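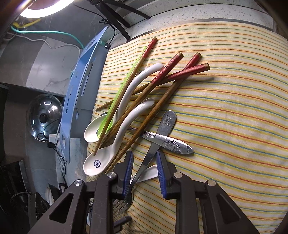 4. Getting your Dunico benchtop dishwasher ready for its first wash

By now you should have the machine sitting level on the bench with the inlet hose screwed on (if not, pop back to section 3, we'll wait for you). This part takes around 30 minutes, most of it the machine running by itself, so it's a good time to put the kettle on.

4.1 Fill the salt reservoir

1. Open the door and lift out the lower rack.
2. Unscrew the salt cap on the floor of the tub, turning it anticlockwise.
3. For the first fill only, pour in water until it reaches the neck.
4. Sit the funnel in the opening and add dishwasher salt. Some water will spill over into the tub as you go, and that's perfectly normal!
5. Wipe any stray grains off the thread and screw the cap back on firmly.

CAUTION: Use proper dishwasher salt. Table salt and cooking salt can clog the softener, and never put detergent in this reservoir.

Note: If you're on tank water or live somewhere with very soft water, you can skip the salt altogether and set the hardness level to 2.

4.2 Top up the rinse aid

1. Flip open the round cover on the inside of the door.
2. Pour slowly until the indicator goes dark.
3. Mop up drips with a damp cloth, or you'll have suds everywhere on the first run.

4.3 Run the empty cycle

1. Put the lower rack back and give the spray arm a gentle spin to check it clears.
2. Turn on the tap fully and have a look at the hose connection for drips.
3. Press Power, choose Rinse, then hold Start until you hear the beep.
4. Once it finishes, leave the door ajar for 15 minutes.

A little water left in the filter well is fine and keeps the seals supple.

4.4 What to keep out of the racks

Most everyday crockery and stainless steel cutlery will be happy in here. Please wash these by hand and dry them with a tea towel:

- wooden or lacquered chopsticks, spoons and boards
- crystal and hand-painted china
- anything plastic that isn't marked dishwasher safe
- knives with glued handles

CAUTION: Load sharp knives point down, and keep little ones away from the open door.

If the display shows E2 during the empty cycle, check the tap first, then the hose for kinks, and start again from 4.3.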